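Want to spend winter by the lake? I'm looking for a guesthouse all-rounder

G'day! I run Totia, a little guesthouse up the hill from the ferry jetty at Drarnotov, and I need another pair of hands from April. I've had the place for 5 years now and I still do most of the breakfasts myself, but my knees have had enough of the stairs and bookings are well up on last year, so it's time to get someone in.

The job is a bit of everything. Mornings start at 6.30 with the breakfast room (eggs, toast, fruit, a lot of coffee), then it's making beds and turning over rooms until early arvo. After that there's usually a gap, and a couple of times a week I'll ask you to come back and check people in off the late ferry. They're mostly walkers and cyclists doing the lake loop, plus a few work travellers midweek who want the wifi password before they've put their bags down.

You don't need a hotel diploma. I'd love it if you've made beds for money before, or worked in a cafe, but if you're friendly before seven in the morning and can carry a suitcase up two flights, I can teach you the rest. A manual driver's licence is a must because the van is a manual, and I'm not replacing it!

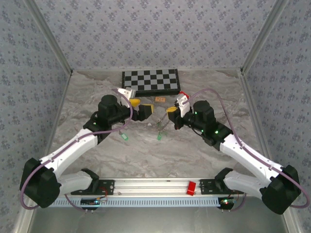 Page last changed: Monday, 4.51 pm

What you get: award wages with weekend rates, breakfast on shift, and a room if you want one. It's the small one at the back, number 5, with its own shower and a window onto the lemon tree. I take $218 a week for it, power and internet included. If you're local and would rather sleep in your own bed, no worries at all.

There's also a $500 bonus if you stay through to the end of the season. I lost two good people halfway through last winter and I'd like to make it worth your while to hang around.

Bookings all go through Fovo, so you'll need to be okay with a computer. It took me a weekend to learn and I'm hopeless, so you'll be right. Linen goes out to Dankwa in town and comes back the next day - you'd be doing the run in the van with me at first and then on your own.

To apply, drop a note in at the front desk or send me a message through the contact page. Tell me what you've done, when you could start and whether you're after the room. I don't need a fancy cover letter, half a page is plenty. Please include the phone number of someone you've worked for.

I'll ring everyone back, but give me a few days if we're full. If you'd like a sticky beak first, come by after 2 pm when the rooms are done and I'll put the kettle on.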